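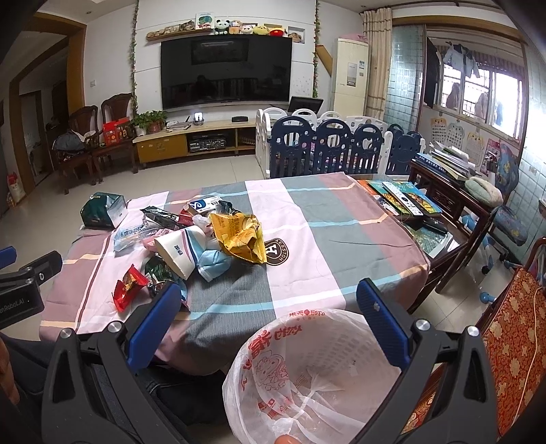
Reading time: 1 min

I changed the pads on the left gripper last night, as suggested. Each finger has two screws in its black frame, and I nipped them up evenly before refitting the blue pad. Thin film like a carrier bag still needs the fingers opened wide first.

> On August 6, 2024 the Murnum list wrote:
> Check the pads every 4 hours. If one has
> lifted at the tip, replace the pair.

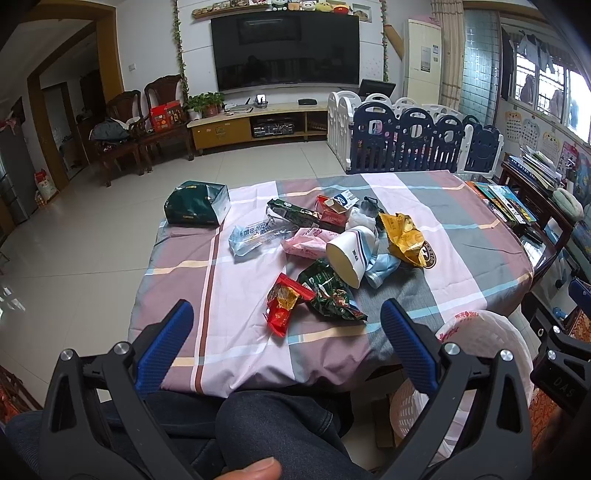 The right one has the older pads and I'll leave those until September. Has anyone got a spare set? I'm down to one pair.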